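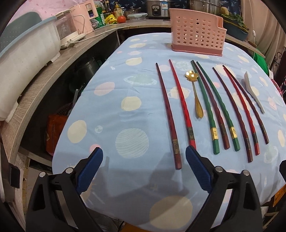 Urkis accepts donations of household linen and soft furnishings at its Mulcahy and Statholm depots throughout the year. Items are sorted on site and offered to registered households free of charge. Bedding, towels, curtains and table linen are all welcome, including patterned pieces such as a light blue tablecloth printed with planets and moons. The answers below apply to both depots from January 24, 2022.

## Donating

**What condition must items be in?**
Items must be laundered, dry and free of tears. Minor fading is acceptable. Pillows and electric blankets cannot be accepted in any condition.

**Do I need to book?**
Bookings are required for loads of more than 28 items. Smaller donations may be left at the counter during opening hours. Please do not leave bags outside the roller door overnight.

**Can you collect from my home?**
Collection is available to residents within the Statholm council area who are unable to travel. Requests should be made in writing to Dale MacDonald, Depot Coordinator.

**Will I receive a receipt?**
A written acknowledgement is provided on request. It does not state a dollar value.

## Receiving linen

**Who is eligible?**
Any household holding a current concession card, or referred by a recognised community service. In the last financial year 789 households were registered.

**May I choose colours or sizes?**
Preferences are recorded at registration and met where stock allows. Doona covers in queen size are in short supply, particularly in July.

**How do I appeal a decision?**
Appeals are considered by Getachew Asfaw, Client Services Manager, and should be lodged within 28 days of the decision.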